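An afternoon at Plovell, where people teach robots to tidy a cupboard

The invitation said to come for two o'clock on the Wednesday and to wear flat shoes. I did both. Plovell occupies a unit at the back of a trading estate, past a tile warehouse and a place that does van signs, and the open day was by sign-up only, 28 of us in two groups. I was in the second group, which meant the good biscuits had gone.

I should say where I stand. I spent years on a packing line, and in that time I was shown three machines that were going to change it. One is still there, under a sheet. So when a firm says its robots will learn housework by being shown it by hand, I want to see the hand, and then I want to see the robot do it without the hand.

Our guide was Rostyslav Palamarchuk, who was patient and talked quickly. Nobody writes rules for the robot any more, he told us. A person picks up a pair of grippers of the kind the robot would have, does the job with them, and the movement gets recorded. Do it enough times and a computer finds the pattern. How many is enough? The task we were watching had 1025 recordings so far. Was that enough? He said it depended on the task. 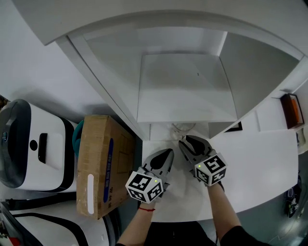
Two grippers, one person: work at the white cabinet.

Watching it is slower than it sounds. Moving a cup is something I do without putting down my tea, and with a gripper in each fist it becomes a careful business, a bit like eating peas with barbecue tongs. Plastic bags are worse, we were told, as they never lie the same way twice. The black and white squares on the cubes were explained as a way of working out where each hand is. A woman in our group asked why they didn't just film people's bare hands. Palamarchuk said some firms do, and that the argument over which is better would outlast him.

We were allowed a go. I lasted long enough to drop a spoon and be told that dropped spoons are thrown out of the set. That bothered me more than it seemed to bother anyone else. If all the robot ever studies is tidy attempts by people who do this all day, what does it do the first time a spoon goes on the floor? I was told recovery is "a separate batch". I wrote that down and put a question mark after it.
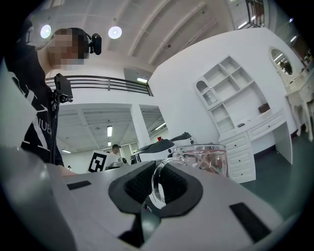 My main doubt is about the rooms. Plovell calls this one Villa, and there is another called Phillips that we didn't get into. Villa is meant to stand for a home, and I can see what they are after, with the desk and its little drawers, the cubby shelves and the dressing table with the oval mirror. A glass mug with something pinkish-red in it is a fair test too, and I was pleased to see they hadn't settled for plastic beakers. But my kitchen has no mezzanine over it, and the light in it comes from one window and a bulb I keep meaning to change. Ask whether a lesson learnt in Villa holds in a terraced house and you get a long answer.

Valdis Avotiņš, who runs the recording side, gave me the straightest reply of the day. He said that most of what they collect is for the two or three jobs a customer has paid for, and the general household helper is "for the brochure". I liked him for that. He also said the people doing the demonstrations get sore wrists and change over every 13 minutes, a detail I would have put on the tour myself.

As for remote control, where someone steers the arm from a distance, we got a short film made with a partner called Butent. The film had music and several cuts. I asked to see a run with no cuts and was promised one by email. It is now November and I am still waiting.

Would I go again? Yes, if they let visitors pick the object. Parking is free but tight, and the nearest bus stop is a good walk back along the main road.

Shares 13 | Comments 2

Contact | Copyright, all rights reserved | Back to top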